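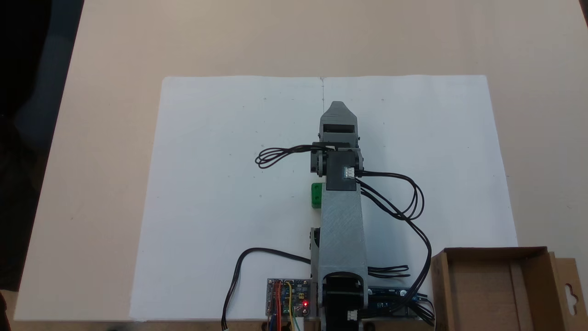

阅读时间:9 分钟

# 护肤品试用柜台及备货间安全检查表(附意见)

检查地点:Plurkinthorpe 门店,一层试用柜台、后面备货间
检查人:Ilaria Messina
日期:2018-09-14
上次检查:四月
适用范围:喷雾、化妆水、乳液、面霜、防晒、卸妆油的试用装和备货。指甲油和香水用另一张表。

标记方法:合格写“是”,不合格写“否”,当场改好的写“已改”,不适用写“—”。写“否”的项目必须填意见,只写“注意”不算意见。

## A. 试用装

| 编号 | 检查项目 | 结果 |
|---|---|---|
| A1 | 每支试用装瓶身贴有开封日期 | 否 |
| A2 | 试用装与正装分开摆放,瓶身有“试用”字样 | 是 |
| A3 | 成分表和警示语没有被贴纸盖住 | 已改 |
| A4 | 广口罐面霜配有一次性刮棒,罐内无指印 | 是 |
| A5 | 泵头、喷头无结块、无变色 | 否 |
| A6 | 开封后未超过包装标示的使用期限 | 是 |
| A7 | 无自行灌装、兑水或混装 | 是 |

**A1 意见:** Giva 控油化妆水喷雾有 2 瓶没写开封日期。柜台的人说是同一周拆的,但说不出哪一天。没有日期的一律按过期处理,两瓶都已撤下。以后拆封时先写日期再上架,笔用油性的,水性笔一擦酒精就没了。日期写在瓶底,不要写在盖子上,盖子会互换。

**A3 意见:** 防盗贴正好压在 Naltum 防晒乳的“避免接触眼睛”那一行上。已揭下,改贴到瓶身另一侧。新到的货请照这个位置贴。

**A5 意见:** Gentile 乳液的泵头出口有干结的一圈,压下去要用力,出料时会往旁边喷。泵头拆下用温水冲洗,完全晾干后再装回去;洗不干净就整支换掉。不要用针去捅出口,上次捅坏的那支到现在还漏。

**A6 补充:** 包装上开盖小罐的图标里写的数字是开封后可使用的月数,和瓶底印的有效期是两回事。两者以先到的为准。有新来的同事把两个日期混在一起看,请柜长再讲一遍。

## B. 喷雾与易燃品

| 编号 | 检查项目 | 结果 |
|---|---|---|
| B1 | 气雾罐远离射灯、暖风口和阳光直射 | 否 |
| B2 | 气雾罐无凹陷、锈斑、渗漏 | 是 |
| B3 | 含酒精产品周围无明火、无香薰蜡烛 | 是 |
| B4 | 非气雾的按压喷雾与气雾罐分层摆放 | 是 |
| B5 | 备货间通风口未被纸箱挡住 | 已改 |
| B6 | 灭火器在位,压力指针在绿色区域 | 是 |

**B1 意见:** 橱窗左侧那排定型喷雾离射灯太近,罐体摸上去发温。罐上印的存放温度要求是有依据的,陈列好看不能当理由。当天先挪到下一层,灯的角度等电工来了再调。调完之后要在营业时间内连续开着灯,傍晚再摸一次罐体,结果写在本表背面。

**B4 补充:** 按压式的化妆水喷雾没有推进剂,不算气雾罐,但是配方里酒精排在前几位的照样按易燃品放。判断的时候看成分表,别看瓶型。敏感肌用的矿物水喷雾有的是气雾罐,有的是按压瓶,同一个牌子两种都有,收货时容易放错。

**B5 意见:** 备货间门后的纸箱堆到了通风口下沿,已移开。通风口前面的地上有一条黄线,线内什么都不放,临时放也不行。
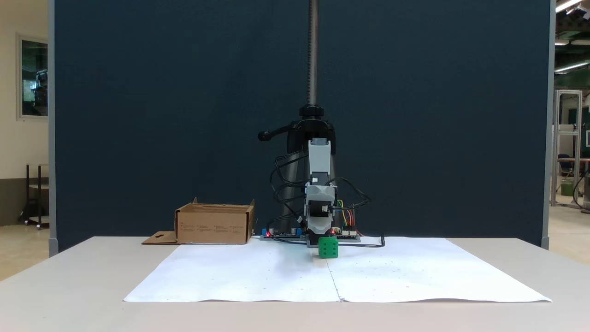 通风口的滤网也该洗了,手指一抹一层灰。清洗记录上最后一次是四月,和我上次来是同一批。洗滤网归店里做,不用等物业。

## C. 顾客试用过程

| 编号 | 检查项目 | 结果 |
|---|---|---|
| C1 | 试用前询问过敏史和近期用药 | 否 |
| C2 | 首次试用在手背或前臂内侧,不直接上脸 | 是 |
| C3 | 喷雾不直接对着顾客面部喷 | 否 |
| C4 | 店员接触顾客皮肤前后洗手或消毒 | 是 |
| C5 | 化妆棉单独取用,盒盖平时关着 | 已改 |
| C6 | 出现不适时的处理卡放在柜台内侧 | 是 |
| C7 | 眼部冲洗用水在有效期内 | 是 |

**C1 意见:** 我看了 4 位顾客的试用过程,其中 2 位没有被问到过敏史。问法不用复杂,“以前用护肤品有没有过敏?最近有没有在用医生开的药膏?”就够了。油性皮肤的顾客常常同时在用祛痘药膏,再叠一层酒精含量高的收敛水,当晚就可能刺痛脱皮。问到有在用处方药的,不推荐去角质和酸类产品,请顾客先问医生。

**C3 意见:** 化妆水喷雾应先喷在化妆棉上,再由顾客自己擦。一位店员图快,让顾客闭眼直接喷。闭眼也会进眼角,戴隐形眼镜的更麻烦。顾客主动要求直接喷的,告诉她回家后照包装说明使用,柜台上不做。哮喘和容易咳嗽的顾客连旁边的喷雾都要避开,请隔壁的同事停一下。

**C5 意见:** 化妆棉盒敞着,旁边就是修容粉的试色区,最上面几片已经沾了颜色。丢掉了。

**C6 补充:** 处理卡的内容再抄一遍,方便换卡时核对:

- 停止使用,用大量清水冲洗,不要用另一种产品去“中和”。
- 入眼时取下隐形眼镜,持续冲洗,冲洗后仍然不适的送医。
- 面部肿胀、呼吸困难、大面积风团,立即叫急救。
- 保留产品,记下品名和批号,填写不良反应登记表。
- 不替顾客判断是不是过敏,不劝顾客“过两天就适应了”。

最后一条在卡上已经磨得看不清,请重新打印并过塑。

## D. 备货间与批号

| 编号 | 检查项目 | 结果 |
|---|---|---|
| D1 | 先到期的放外侧,后到期的放里侧 | 是 |
| D2 | 产品离地存放,不靠外墙 | 是 |
| D3 | 批号与收货单一致 | 否 |
| D4 | 退货、破损品单独存放并有标识 | 是 |
| D5 | 温湿度每日登记,无漏填 | 否 |
| D6 | 高处货架用踏步凳取货,凳脚防滑垫完好 | 是 |
| D7 | 地面无液体残留 | 已改 |

**D3 意见:** 收货单上写的是批号 533,箱子里的 Giva 喷雾有 9 瓶瓶底不是这个批号。外观看不出区别,包装也没有拆过,多半是供货方装箱时混了。即便如此也不能上架,整箱封存,等供货方书面答复。封存标签上写清楚品名、两个批号和封存人,不要只写“待查”。四月那次也有一箱只写了“待查”,后来没人知道要查什么。

**D5 意见:** 登记表漏了几格,还有几格字迹和数值完全一样,像是一次补填的。漏了就空着,在旁边注明“漏记”,补填的数字没有用处。面霜在高温下会油水分离,顾客拿来投诉的时候,我们能拿出来的只有这张表。

**D7 意见:** 卸妆油有一瓶盖子没拧紧,货架下面一小片油渍。已用洗洁精擦过,又用清水擦了一遍。油渍用干纸巾擦完看着干净,踩上去照样滑。同一层的其他瓶子逐一检查过瓶盖,没有再发现松的。 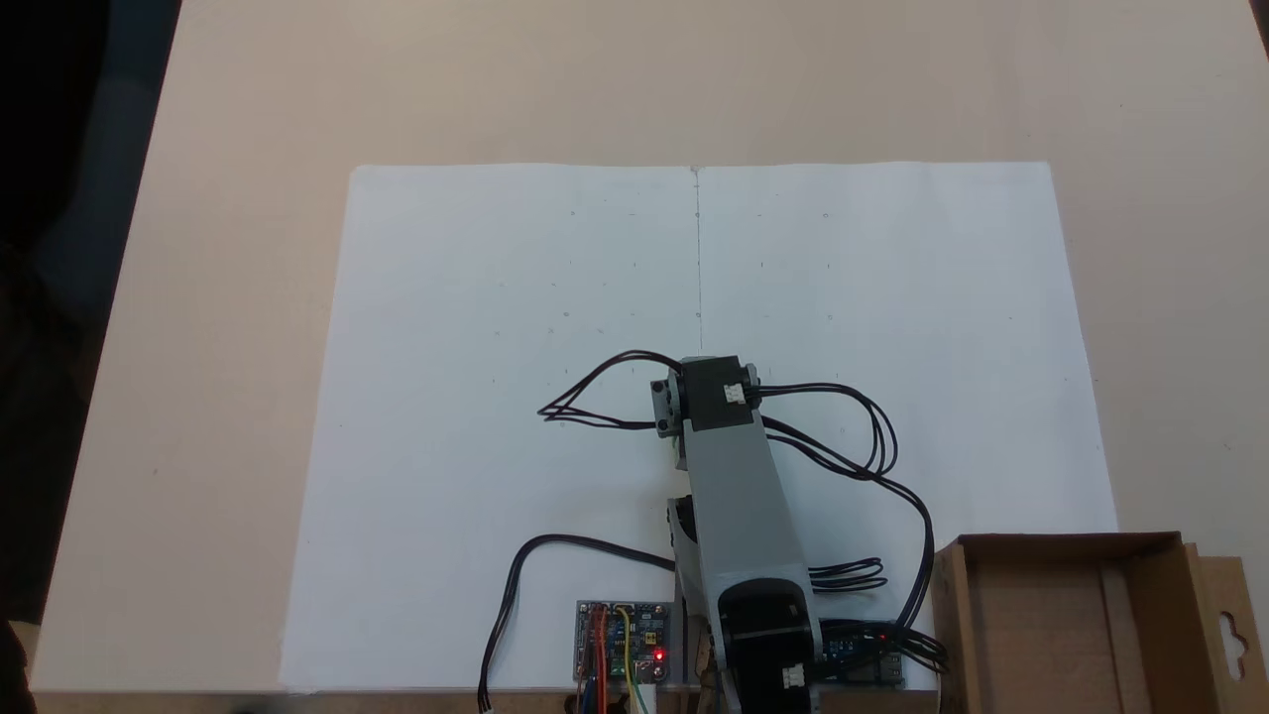

*俯视:桌面上的白纸与灰黑色机械臂*

## E. 价格牌与说明文字

这一部分不是安全项目,但和警示语印在同一张牌上,一起看。

| 编号 | 检查项目 | 结果 |
|---|---|---|
| E1 | 价格牌注明更新日期 | 是 |
| E2 | 说明文字与包装一致,无医疗用语 | 否 |
| E3 | 适用肤质写明,敏感肌提示未省略 | 是 |
| E4 | 容量与正装相符 | 是 |

**E2 意见:** Gentile 化妆水的手写牌上有“治疗粉刺”几个字。包装上的说法是帮助减少油光,没有治疗的意思。牌子已收走。手写牌要先给柜长看过才能摆,照抄包装最省事。“无刺激”“任何人都能用”这类话同样不要写。

## 整改项目

| 对应编号 | 要做的事 | 负责 | 期限 |
|---|---|---|---|
| A1 | 全部试用装补查开封日期 | 柜长 | 当天打烊前 |
| A5 | 清洗或更换泵头 | 柜台 | 下次开门前 |
| B1 | 调整射灯角度,复查罐体温度 | 店长、电工 | 两周内 |
| B5 | 清洗通风口滤网 | 备货间 | 一周内 |
| C1、C3 | 重讲试用流程,全员签字 | 柜长 | 一周内 |
| C6 | 重印处理卡 | 店长 | 一周内 |
| D3 | 封存,联系供货方 | 备货间 | 当天 |
| D5 | 温湿度登记改为开门时、打烊前各一次 | 备货间 | 即日起 |
| E2 | 检查全部手写牌 | 柜长 | 当天打烊前 |

整改完成后在原表相应的“否”旁边写上日期和姓名缩写,不要涂掉原来的结果。复查时只看整改项目和 B1 的背面记录,其余项目留到下一次全面检查。

原表存店长办公室,复印件一份贴备货间门内侧。供货方关于批号的答复收到后,附在本表后面一起存。

检查人签名:Ilaria Messina
店长签名:__________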